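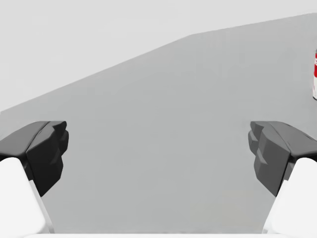

Check valve chatter on a 12 inch line
Posted by drunham_maint
We have a swing check on the discharge side of a transfer pump that slams every time the pump stops. It was bought from Zirnar and has 3255 hours on it. I pulled the cover Wednesday and the disc face has worn into a little ledge, stepped like the inner edges of those two dark gray pads, only much shallower. The hinge pin has play in it too. Flow is 1175 gpm when the pump is running. Is it worth lapping the disc, or should I replace the whole valve?

Reply from lyeh
Replace it. Once the pin is loose the disc lands off center and you will be lapping it again by August. I would also ask why a swing check is there at all. A spring-assisted one closes before the flow reverses.
Lai-ching Yeh

Reply from pipe_rat
Disagree on replacing. The body is probably fine. New pin, new bushings, lap the disc and you are out a few hours of labor. We have 102 swing checks in our plant and I rebuild them all the time.

Reply from lyeh
How many of those slam, though? A rebuild puts it back to how it was when it started slamming.

Reply from pipe_rat
A few. We put outside levers and weights on those. Quieter now.

Reply from L_Rezaei
Check the pump stop first. We had the same noise at Brovstead and the drive was set to coast. A ramp-down took most of it away – same valve, same pipe. Also look at how close the valve is to the elbow. Ours was too close and the disc never sat still.
Ladan Rezaei

Reply from drunham_maint
It is right after the elbow, yes. No drive on this pump, just a starter, so no ramp. Siu quoted me a spring-assisted one with the same face-to-face length. I will rebuild the old one as a spare and put the new one in at the next shutdown.

Reply from pipe_rat
Fair enough. Measure the bushings before you order the pin.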